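Ganddale voters would elect council by district under plan headed to November ballot

Ganddale residents will decide in November whether to stop electing their seven city council members at large and start choosing them by district, after the council voted 5-2 to send the question to the ballot.

If the measure passes, the city would be split into six districts with one council member each. The mayor, who also sits on the council, would still be elected by the whole city. The first district elections would take place the following year, when three seats are up.

All six current council members other than the mayor live west of the Gekel River, according to addresses on their candidate filings. The Dedum neighborhood, on the east side, has not had a resident on the council since the at-large system was adopted. Four candidates from Dedum have run in the last three elections and none finished higher than fifth. The closest of them missed a seat by 302 votes.

The push for districts began with a petition that was turned in to the city clerk in March. Petitioners needed 200 valid signatures to get the matter on a council agenda and submitted 519. The clerk's office threw out 100 of those, mostly for addresses outside city limits, which left more than twice the number required.

Public comment ran for close to two hours before the vote. Most speakers were in favor. Several said they had trouble getting answers from the city about bus service and street lighting on the east side and did not know which council member to call. One speaker said she had sent the same email to all seven and heard back from one of them three weeks later.
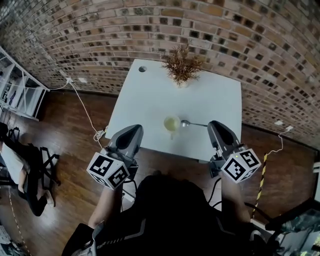
A glass cup and a potted plant on a white table beside a brick wall.

Opponents said districts would lead members to look after their own streets at the expense of the city as a whole. The two members who voted no also raised the chance of uncontested races. In the last election, they noted, only five people ran for three seats — a field that could leave some districts with one name on the ballot or none at all.

The ordinance does not draw the district lines. If voters approve the change, the city would hire an outside firm to prepare at least two maps using census figures, and the council would hold a hearing on each side of the river before picking one. Members voted down an amendment that would have handed the final choice to a panel of residents.

A separate amendment did pass. It requires candidates to have lived in their district for at least one year before filing. The original draft set that period at six months.

Current members would be allowed to finish their terms no matter where the lines fall. Two members who live within a few blocks of each other near Tkachuk Park could end up in the same district, and one of them said before the vote that she does not plan to run again.

The county elections office will print the question on the back of the November ballot, after the school board races. A simple majority is needed for it to pass. The full text of the ordinance is posted at City Hall and at both library branches, and the clerk's office will mail a copy to any registered voter who asks for one.

The council's next regular meeting begins at 6:30 p.m. The agenda includes the street resurfacing contract and a second reading of the parking ordinance.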